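Section 6. Stacking check before household tasks

Run this check on every Domo arm before loading any chore routine (dishes, laundry, shelf tidying). An arm that fails it will fail at cups.

1. Clear the table of everything except the three cubes and the taped square.
2. Set the base bolts as described in Section 2. Do not use the Hatier washers here.
3. In Plirnix, open Routines, select Stack 3 and set the speed to Low.
4. Place the red cube inside the square. Place the others anywhere within reach.
5. Press Start and stand clear of the arm.

CAUTION: Keep hands off the table while the routine is active. The fingers do not sense skin.
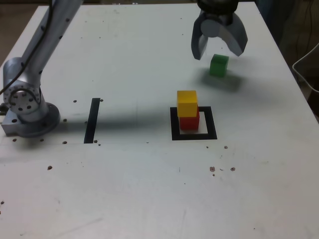 6. Let the routine finish, then press Log. Repeat until the counter reads 357.

Note: A cube resting slightly off center on the one under it is acceptable. A cube that touches the tape is acceptable. A cube on the floor counts as a failure and must be logged by hand.

What the result means

The Baidoo shop ran 1,755 stacks on Low before moving to kitchen items. Rigid cubes of one size are the easy case. Plates need a different grip force, and towels have no fixed shape — the current software handles neither without supervision. Treat a pass as permission to begin chore trials with an operator present. Unattended housework is not supported in this release.

If the arm stops in mid-lift, see Error E6. Do not pull the cube free.

Revised Friday, August 9, 2019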